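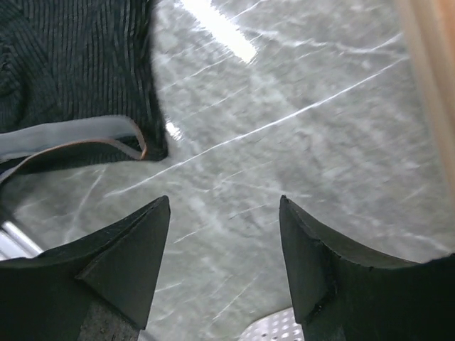
Fig. 1. Grey marble pattern with white veins.

Courses > Stone and Surface > Handout 6

Right, veins! I want you drawing these before Monday, freehand, soft pencil. Start with one long diagonal and let the little ones wander off it (mine always come out like rivers).

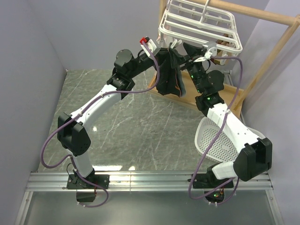 Then have a go at mixing your greys. I use 2 at most, plus white, and I stop before it goes muddy. Bring a rag.

Contact the Weltby studio office | Back to top

Related:
Handout 5: Slate
Tetthorpe quarry walk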